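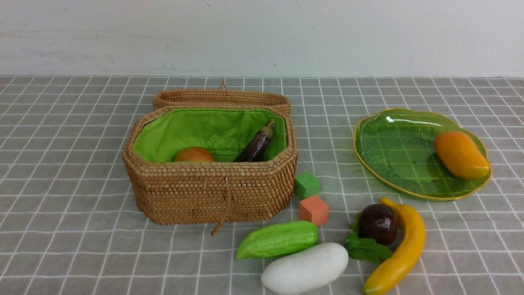 The lidded basket on the table, with the orange fruit and the eggplant inside.

A toy basket should have a lid, and the lid should stay attached. I have held this opinion for years and I keep having to defend it, so I am going to set it down once.

The usual advice for families is the open bin. You see it in every article on playrooms: a row of identical tubs, no lids, a picture label on the front. The reasoning is that a child will not bother with a lid, so take away the lid and the toys will get put back. I followed that advice with our first set of tubs, which came from a store called Fostier, and it did work in the sense that toys went into tubs. So did socks, crackers, junk mail and the television remote. An open bin takes whatever is dropped in it. By October ours were all the same bin.

A basket with a lid asks for a decision. You have to open it, put in the thing that belongs there and close it again. That is one small extra step, and I think the step is the useful part. When the lid is down, the play food is finished for the day. My son understood this before he could say it. He would close the lid and walk away from it, and he never once walked away from an open tub in that manner. He just drifted off.

My sister-in-law, Delyth Gwilliam, disagrees with me completely. She runs a small day care in Wamness and she has more experience with this than I do. Her objection is that lids pinch fingers and get lost, and that a three-year-old will use a loose lid as a tray, a hat or a sled. She is right about loose lids. I would not have one in the house. But a woven lid that stays with its basket can't be lost, and it does not come down with any weight. We have been over this at two Thanksgivings and I don't expect to win her over.

The second part of my opinion is about size. Most toy storage is too big. The catalogs sell you a chest that holds everything, and a chest that holds everything has to be emptied to find anything. The child tips it over because tipping it over is the only sensible way to use it. With a small basket, you can see to the bottom when you lift the lid. A bright lining helps too. A purple eggplant shows up very well against lime green, and it would disappear in a dark box.

I would go further and say that the basket should set the limit on what you own. We had far too much play food at one point. Relatives kept giving us more of it, and there was a second-hand lot from a yard sale in Grostside that I should not have bought. I did count it once, for an article I never finished, and the lot came to 45 pieces by itself. Nobody needs that many. We kept what fit with the lid closed and gave away the rest, and I have not been asked for any of it since.

People ask whether the blocks can go in with the food. My view is yes, if they fit. Foam cubes are soft and won't dent anything, and children do not sort the world the way we do. In our house a green cube has been spinach and an orange one has been cheese. Separating them into "food" and "building" is a grown-up's idea of order, and you will be the only one keeping it up. I would sooner have one mixed basket that gets closed than four pure ones that don't.

There is a fair argument against woven baskets in general. They catch dust, and they are hard to wipe down. They cost more than plastic. I don't have a full answer to that. A fabric lining keeps small things from catching in the weave, and I go over the outside with a dry brush when I remember to, which is less often than I should. If you have a child who still puts everything in the mouth, a plain tub you can wash in the sink is probably the better choice for now.

What I would not do is wait for a system. A neighbor of mine spent a whole winter planning shelves from a company called Fragkou, with drawings and a color code, and the toys stayed on the dining room floor the entire time. You can put a basket on a table tonight, open it, and hand a child a peach. Ask for the eggplant next. At our house it takes a few minutes before dinner, some of it spent arguing over whether the last thing is really a vegetable, and then the lid goes down and I can set out the plates.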